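Puneda bench notes, July, entry 53
Start 7:40, same setup as last entry

Picking up the packing question for Larell. They fill tubes with tennis balls by hand at two stations and want to know what the job looks like if a two-arm cell takes over one of them. Belay, our sim build, has the table, both arms, the tube and loose balls. No packing line around it yet.

Spent the first hour on the tube. Lying down, it gives the left arm an end to work from, and the right arm is then free for balls. Standing up would be closer to how the packers do it. I want both tried before we show anything.
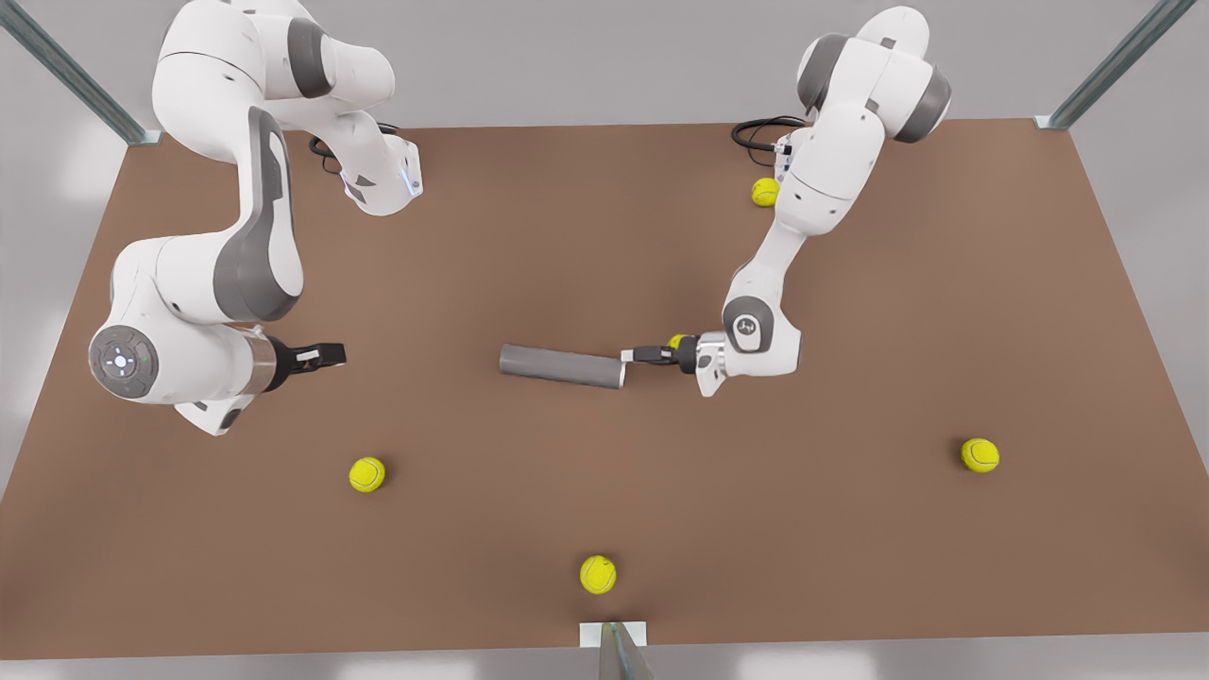 Entry length: 2 min

Left gripper is at the right end of the tube, right gripper open and still short of it. Balls are scattered wide, one of them back near the left arm's base. I don't like that one. Moved to the list as a reach case.

Went over the station talk from Pumell again. The packers there kept their jobs when the first cell went in, but the work changed: less filling, more clearing stops and feeding parts. Two complaints came up more than once. Nobody on nights had been shown how to restart after a stop, and people who used to rotate every 50 minutes ended up on one task all shift. Larell still rotates — we should ask them to write that into the plan before the cell arrives.

Also need to settle who checks the tubes. Packers do it now by feel as they fill, and no one has it down as a separate step.

To do:
Run 100 starts with random ball positions, log the misses
Upright tube, same starts
Draft restart card, one side of a page, for all shifts
Ask Larell for the rotation sheet

Left the runs going at 4:15.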